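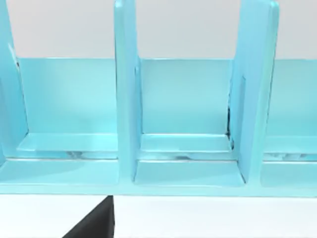

Sim, close view of the rack. Dividers, ledges and front lips, gripper finger at the bottom.

Saturday, October 12, 2024
Grarkik bench notes, tidying task

Question from Plundside is still the same one they asked in February: can a two-arm cell put small loose parts back in an open rack at the end of a shift, so the next crew doesn't have to. I'm working it in simulation first. The real arms are booked for the Arriaga job and I don't want to be bumping fingers on somebody else's bench time.

Ran seed 2387 again with the new rack model. The lip is what I care about. A person clears a lip without thinking about it. The planner treats the compartment as a box with an open front and comes in too low, so I've raised the approach by 25 mm and left everything else alone. Divider colliders are still the simple ones. Should swap them for the proper mesh before anyone quotes a success rate.
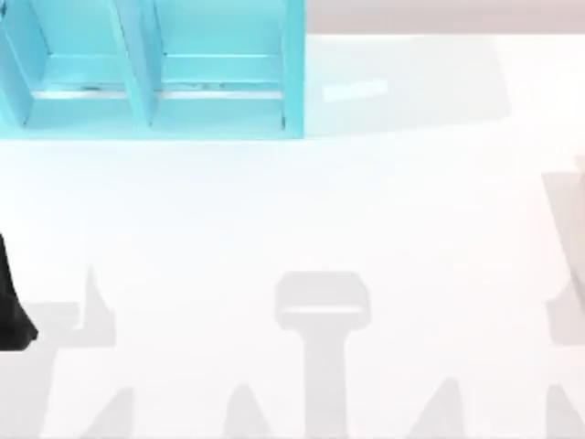
Sim, rack and table from above. Arm shadows across the near side.

Shadows are a nuisance. Svyatoslav Stetsiuk wants them kept because the Plundside shop has overhead lights and the arms will throw shadows there too. Fair enough. My trouble is that the segmentation likes to call a dark patch on a white table an object, and then the planner goes and visits it. Going to try training with the light moved between episodes before I start fiddling with thresholds.

Also need to sort out the glare beside the rack. Same complaint, other direction.

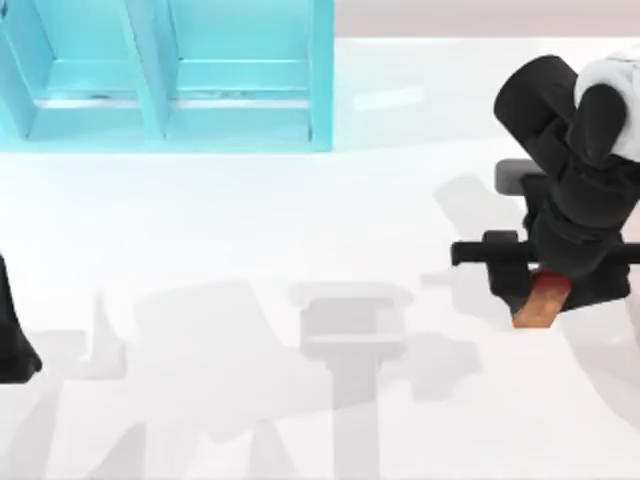

On the grasp itself, a tilted block is all right for carrying but no good for placing. If it goes over the lip on an angle, a corner can catch and the block turns in the fingers. Options are to regrasp on the table or to use the second arm to square it up. Regrasp is slower and simpler. I'll do that one first.

Where this leaves the chore question: one block, one colour, known rack, and I'd still want a person nearby. A kitchen cupboard or a real parts bin is a good way off. I told Grokham as much on the phone and they'd like it in writing.

To do
Mesh colliders on the dividers
Batch of 111 episodes, light position randomized
Regrasp before place, compare cycle time
Ask Svyatoslav for the real lip height at Plundside, the drawing has 2 different values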